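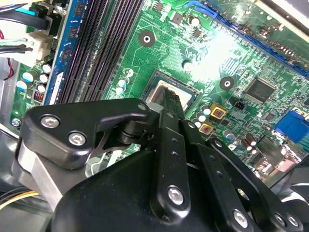 Do I have to remove the memory before I take out the processor?

Leave the memory where it is unless the cooler bracket on your board overlaps the first slot. The processor and the memory come out separately and can be refitted in either order.

Home | Guides | Desktop Boards | Processor | Memory | Storage | Contact

4.3 Removing the processor and placing it in the tray

You need the Henico service kit (part 386), a lint-free cloth, isopropyl alcohol and a gray plastic tray. The cooler must already be off. If it is still fitted, go back to section 4.2.

CAUTION: Shut down the computer, switch off the power supply and unplug the cord before you start. Wear a grounded wrist strap.

1. Lay the case on its side on a flat bench. Move any cables that hang across the board out of the way. Do not unplug them.

2. Wipe old thermal paste off the top of the processor while it is still held in the socket. Put a little alcohol on the cloth, never on the board. Wipe inward from the edges.

3. Press the socket lever down and slightly outward until it clears its catch, then raise it all the way. On sockets with a load plate, open the plate as well.

4. Note which corner of the processor carries the alignment mark. You will need it again in section 4.5.

5. Hold the processor by two opposite edges and lift it straight up. Do not slide or twist it. If it does not come free, lower it and check that the lever is fully raised.

CAUTION: Do not touch the contacts on the underside. On some processors these are pins, on others flat pads. Both are damaged by skin oil.

6. Carry the processor over to the tray, keeping hold of the edges.
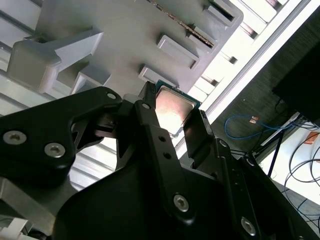
Figure 4-6. Processor with metal heat spreader, near the gray tray.

7. Set the processor in a pocket that fits it, metal side up. It should rest level without being pushed.

8. Close the load plate, if there is one, and lower the lever. Fit the socket cover if you still have it.

NOTE: Trays from the older Iltance kit have wider pockets. Use them for short-term storage only and do not ship a processor in one.

NOTE: Light gray residue on the metal frame of the socket does no harm. Remove it with a dry swab. If paste has reached the contacts, stop and see section 9, Cleaning.

9. Write the board number and the pocket number on the service sheet. If the processor will be out overnight, put the tray in an antistatic bag.

Section revised May 15, 2024, Yuxi Meng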